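March, and the kitchen is still too cold to sit in before ten.

I finished the Plonden book last night and I don't believe half of it. Sirkka Räsänen lent it to me with her usual look, the one that says my life is about to be improved. The claim is that if you stop eating after six in the evening and drink a glass of warm water with salt at dawn, you will sleep like a child. Which child? Mine didn't sleep until they were four. The author has 200 pages to tell me how he came by this knowledge and spends 80 of them on his divorce.

Still, I did the water for 18 days, so I can say I tried. I slept badly on most of them and well on a few, the same as in February, when I was drinking tea and eating toast at eleven at night. Sirkka says it takes longer than that for the body to trust you. I asked her how long, and she said everyone is different. There is always a door like that left open at the back of these things.

What bothers me is that I wanted it to work. I lay there at three in the morning composing what I'd say to Florence Dhillon, who has been off coffee for a year and talks about it the way other people talk about the Navy. I had a whole modest speech ready. Then the heating came on and I was wide awake until the garbage truck.

Went to the sleep talk at the Trinlow library in the afternoon, mostly to be annoyed. A pleasant man with a pointer told us his survey had 1,273 people in it and that the ones who kept a regular bedtime felt better. Felt better than whom? Maybe people who feel fine go to bed on time, and people with a sick dog or a job at the bakery don't. I put my hand up and asked. He said it was a great question and went to the next slide. The slide was a sunset.

He was selling something, of course. A lamp from a company called Londus that wakes you gradually. I tried the one on the table by the door and it was a lamp. The woman ahead of me bought two. I did take the leaflet, and I'm a little ashamed to say I've read it twice, the second time with a pencil. "Many users report" appears on every page. Report what, and to whom, and did anyone write down the ones who sent it back?

Walked home by Saarinen's for bread and onions. He sleeps five hours a night, always has, and thinks the whole subject is for people with too little to carry. I don't believe him either. I've seen him at the register at four o'clock with his eyes closed. 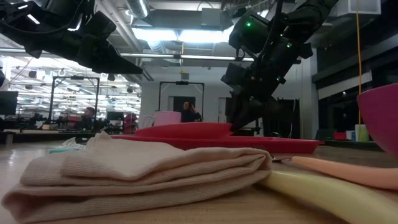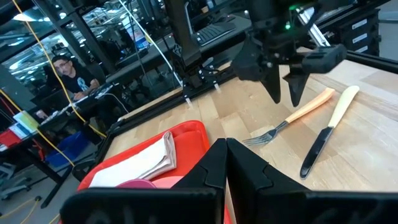
Red tray, folded cloth, wooden tabletop.

I made soup and ate it at seven thirty, an hour and a half past the Plonden limit, with bread, and then more bread. I felt no guilt to speak of. Called my sister afterward and read her the part about the salt. She laughed, and then she asked how much salt, and I could hear her looking for something to write with. She hasn't slept properly since the move. I told her it did nothing for me and she said yes, but I never give things a chance.

Maybe so. I've been trying to remember whether I've ever taken advice from a book and had it do what it said. There was the one about sourdough, and that was mostly a matter of following directions. There was the back exercises one, which helped, though my back had started to improve the week before I opened it. I'd have sworn by those exercises if I hadn't happened to write the dates down in here.

So that is my plan, if it's a plan. Bedtime, wake-up time, what I ate, every day until the end of spring – no salt, no lamp – and then I'll look back and see if there is anything in it at all. I expect there won't be. I have to give Sirkka her book back before she asks, and I need something to say that is true and won't hurt her. The chapter on naps was short. I could say I liked that.

Ten past eleven. Not tired.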